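Household chores by machine

By Violeta Maldonado
July
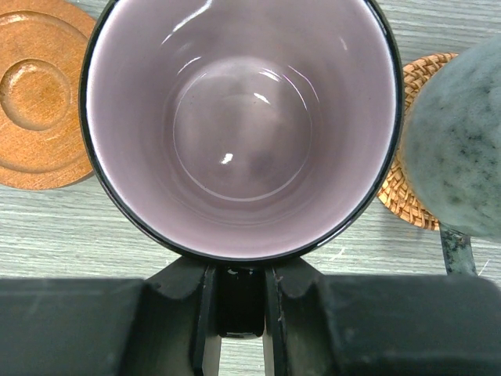
A gripper holding a glazed mug by its rim, with a wooden saucer and a woven coaster close by.

Household chores by machine, sometimes called domestic manipulation, is the long-standing effort to have robots take on the ordinary work of a home, such as clearing a table or putting the crockery away. Floor cleaning came early and is now quite commonplace, but handling cups has been a slower business altogether, shiny glazes and awkward handles being a trial to cameras and fingers alike.

In the Trorkcombe kitchen trials, Marlene Meinecke and Facundo Navarrete set a two-fingered arm to clear tables of mugs, 500 in all, and found it dependable with one mug on its own and a good deal less so when several stood close together (a state of affairs familiar to any household!). Dishes stacked while wet remain largely a job for people.

See also: Dishwasher loading; Laundry folding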